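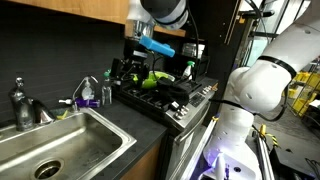
Teaching by the Elbow

The first thing Taras Demchenko teaches you is where to stand. The second is how to breathe, because if you hold your breath your shoulders creep up, and if your shoulders creep up the arm feels it. Then he puts your hand on the controller and you're wiping down a gas range from across the room, through a big white arm that does whatever you do, a hair later.

It's wonderful! I had expected something like a video game, and it's much closer to helping a small child hold a paintbrush. You lean and it leans. You hesitate over the burner grates and it hesitates too, and that hesitation goes into the recording along with everything else.

Demchenko runs the teaching kitchen at Womico, in a former carpet showroom in Ruddock. The kitchen looks like one you might rent: honey-colored cabinets, dark gray tile, a steel sink with a yellow sponge tucked in by the faucet. A cloth has been left crumpled on the stove, and it gets moved between runs so the arm never learns one exact mess. His team has saved 2660 runs since November, most of them under 40 seconds long.

"People come in wanting to be perfect," he says. "I want them to miss a bit and go back for it. How else does it find out what going back looks like?"

There's a second way to teach, and I liked it even more. You switch the arm to its loose setting, take hold of it above the wrist and walk it through the job yourself — it's surprisingly light, like pushing a boat away from a dock. Naller, the software that plays the motion back, then tries the same path alone. On my first attempt it went over the knobs exactly as I had, including the little swerve where I'd lost my nerve.

New teachers do 30 practice runs before any of theirs are kept. I got through six, and my forearm ached on the train home. I've wiped my own stove differently ever since, slower at the corners, elbow out.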